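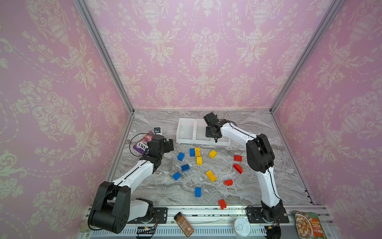

Two arms, two trays, a lot of toy bricks. The Rident pair at work.

March 11, 2020

I want to like the Rident. I really do. Two arms on a rail, bolted down at the base, and you get a bench that can do small dull jobs with small dull objects. Sorting. Tidying. Putting the thing in the tray. Great. I've been asking for that since before my kids could leave bricks on the floor.

But $3440? For the pair, plus $30 a month for what they call the Care Plan. Care of what. Of whom.

Look, the hardware is fine. White links, black joints, grippers with a proper chunky motor block behind them. Little square camera up at the wrist on the left one. I have no complaint about the metal or the plastic. Noreen McGrath, who reviews this stuff for a trade newsletter and is a lot more patient than me, called it "a decent arm sold by people in a hurry," and I've been stealing that line all week.

My problem is the pitch. The brochure says household ready. Which household? Toy bricks are the easy part. They're hard, they have corners, they come in red and blue and yellow so you can't lose them even on a gray marble top. Now do a snack packet. It's shiny, it's floppy, it changes shape when you squeeze it. A spice jar rolls. A food pouch slumps. That's what's in my kitchen, and that's what I'd be paying for, and the manual gives soft packaging a grand total of 3 paragraphs. I counted becuase I was annoyed.

Compare the Ullus. One arm, uglier, $767, no subscription. Slower, sure. But the box says "hobby use" and that's what you get. No one at Ullus has told me it will change my mornings.

Eamon Coughlan wrote to me after my last column to say I'm too hard on first versions. Somebody has to buy the early ones or there won't be later ones. Fair point, Eamon. I just don't see why that somebody should be told it's a finished appliance. Call it a kit. Put "kit" on the front in big letters, drop the monthly fee for the first year, and I'd probaly buy one myself and clear a table for it.

Until then, no. Wait for version two. Or get the Ullus and a broom.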